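Notes, district heat talk, Trerura, April. 30 min incl. questions, dont run over

Open with the Durnwood boiler house. Coal until the pit shut, then gas, now what? Ask for hands: who here pays a flat heat charge? Most will.

Main point, say it early. Lenders like Prullus will fund a new plant before they fund the pipes. Pipes leak, pipes are boring, no ribbon to cut. But the loss is in the pipes.

Durnwood figures: 1,000 homes on the loop, 4 pumping stations, return water coming back way too warm. Show the chart. Go slow on the axis, last time people read it backwards.

Then Kontogiannis bid. Heat pumps on the river outfall. Good on paper. Price assumes cheap night power for the whole loan, push on that. Esperanza Gallardo has the tariff sheet, ask her for the newer one before I go on.

Skip the history of the pit if short on time. Skip the Trerura comparison too, different pipe age, someone will object and they'll be right.

Who pays if the loan goes bad? Council guarantee covers 50 percent. Rest lands on the heat bill. Pause here. Let them be annoyed.

Likely question: why not every house its own unit? Answer: wiring on the old streets, substation is full, upgrade not costed by anyone yet. Dont guess a number.
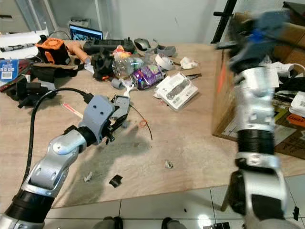
Last bit is jobs, keep it short. Boiler crew wants to know what work is left after the switch. Pump upkeep, meter swaps, valve repair, some of it bench work. Two robotic arms over a wooden table, one by an open cardboard box. Retraining money: none in the bid so far. Ask Kontogiannis straight out, then thank the hall and recieve questions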